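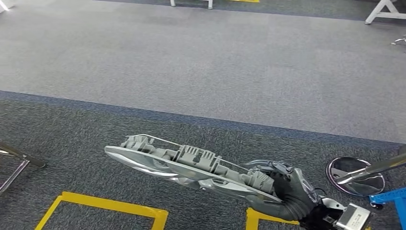 Residents who wrote to the Staniforth Street Lighting Watch in April said the new lights on Gritska Road are harsher than the old ones, and several asked where the promised savings had gone. One letter put it this way: we were told the bill would drop, and all that dropped was the number of hours I sleep.

STANIFORTH, May 28, 2020. The Watch today called on the town to hold off on the second stage of its LED street lighting program until the results of the first stage are published in full.

The first stage replaced 633 sodium lamps between Gritska Road and the Sukov estate. The second would replace another 1188. The contractor, Ilunis, says the finished program will pay for itself in 13 years. The Watch has read the paper behind that claim and is not convinced. It assumes that electricity prices rise every year, that hardly any fixtures fail, and that the lights are dimmed after midnight. No dimming schedule has been approved.

"Savings that depend on a schedule the town hasn't adopted are a guess," the Watch said in a statement. "We may well end up supporting the second stage. We would like to see a meter reading first."

The group also questions the supposed drop in night-time accidents on the Sukov estate. The town's summary compares one winter with another and leaves out traffic counts.

The Watch is asking for monthly power use by street, a list of failed fixtures, and brightness readings taken at bedroom windows as well as on the sidewalk. It has given the town 15 working days to reply.

Copies of the group's review are available on request from the Staniforth Street Lighting Watch.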